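Fudwood fabric shaver, after one month at home
2025-04-09
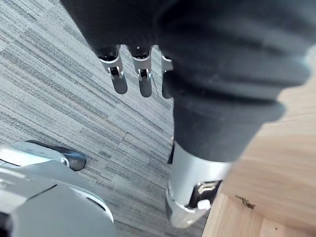
Dark charcoal fabric with light lint specks, with three metal fingers below it.

I bought the Fudwood in March, because my winter clothes looked ten years older than they are. Before this I used a Cendel lint roller. The roller takes hair and dust very well, but it cannot do anything against the small balls which grow on wool. For these you need a blade.

The Fudwood is simple. It has one switch with 2 speeds, a round metal head and a small box where the lint goes. I recommend the slow speed for the first time. On the fast one I was pressing too much, and my gray Rüegg cardigan has now a thin place near the elbow. This was my mistake, but the manual could warn about it in bigger letters.

On thick fabric the result is very good. My old coat needed 40 minutes with both sleeves, and after this I was wearing it to work again without shame. On the sofa cover it also works, only slower. On thin T-shirts I would not use it at all. The fabric goes up into the holes of the head, even if you hold it flat with the other hand.

What I like less is the lint box. It is small, it gets full quickly, and the cover is hard to open with dry fingers. Two times it opened by itself and everything fell on the carpet. The noise is also not small — with the door closed, my family could still hear it in the kitchen.

The battery is fine. I charge it every second weekend by the cable from the package. There is one extra blade inside, and I did not need it yet. The shop Osow sells a set of 4 blades, but when I looked last week they had none.

Some advice for dark clothes: shave first, then use the roller. In the other order you do the work again, as the shaver leaves fine dust on the surface. Good light from the side helps a lot, on black wool I see almost nothing under the ceiling lamp.

I give it four stars out of five. With a better lint box it would be five.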